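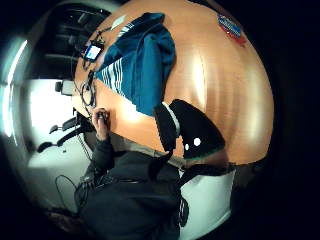
January
By Folke Haugland

The Salminen kit arrives in one hard case and costs less than most people expect, mainly because it has no robot in it. Stalatent, the company behind it, sells it to small teams that want to teach a robot arm by showing it how a person does the job. You get a glove, a handheld gripper with a wide-angle camera, a set of printed marker cubes and the cables to join everything up.

The maker says setup takes 30 minutes. My first try took 57, most of it spent sorting cables and pairing the glove. The second time went faster. The manual is clear but assumes you know which sensor goes on which finger, and the labels are small.

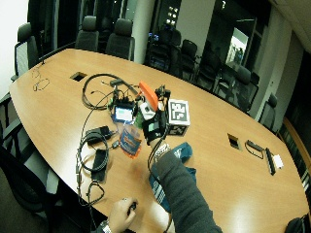 Wearing the glove for a long stretch is easier than I thought it would be. It fastens with fabric straps, and the sensors sit near the knuckles, so your palm stays free to grip things. The cables are the weak point. They run back along the sleeve and catch on whatever is lying on the table. I would pay extra for a wireless version.

Hugo Olmedo runs a packing shop in Geltitow and has used the kit for nine weeks. He likes that new staff can record a task on their first day. He is less happy with the software, which stops recording when it loses track of a marker and gives only a short beep.

Support comes from the office in Eltville by email. I wrote twice and had a useful reply both times. Spare gloves are sold separately, in two sizes, and the larger one was out of stock when I asked.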